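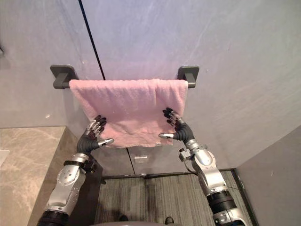 Galeria do projeto Darkura, renovação de uma zona de banho e do espaço contíguo. O levantamento começou pelos pontos de apoio para têxteis, fixados a 119 cm do pavimento. O toalheiro é de barra horizontal, cinza-escuro, com dois suportes quadrados no mesmo acabamento — a toalha turca cor-de-rosa, dobrada sobre a barra, serve de referência de escala. Parede em cinza-claro, com junta entre painéis.

Suportes: linha Vuva, 3 parafusos por peça. Distância mínima entre barra e parede: 20 mm.

Os acabamentos escuros repetem-se fora da parede, no mobiliário baixo de topo mate.

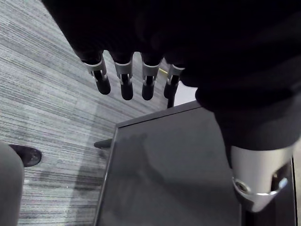

A paleta fica assim limitada aos cinzas, com os têxteis como única cor prevista em caderno de encargos. Limpeza com pano macio, sem abrasivos; reaperto dos suportes em janeiro.

Coordenação: Imelda Catacutan.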